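I've stopped ironing. All of it — shirts, pillowcases, the lot. The iron went to the charity shop in July and I haven't missed it once, which surprised my mother more than it did me. 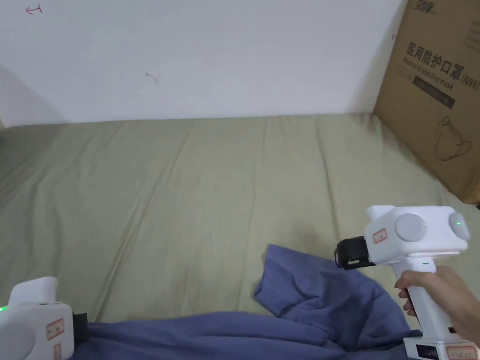
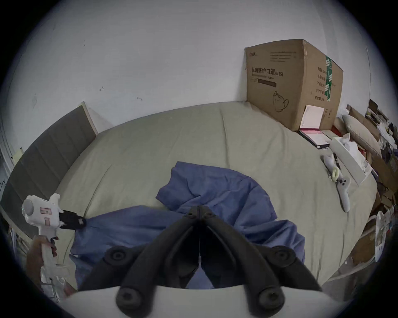 Green sheet, creases and all.

Shafiq Thambiah wrote to tell me that a pressed sheet is a small kindness you do yourself at the end of a long day, and that I'd given up too soon. Well, maybe! I can see it in a hotel. But at home I'm asleep in 7 minutes and the bed's a mess by midnight anyway, so who was I doing it for? My gran, I suspect, who did tea towels too (and hankies, and once a pair of my jeans, with a line down the front). I loved her dearly. I'd still rather have the hour back and spend it on the sofa with a book and some toast.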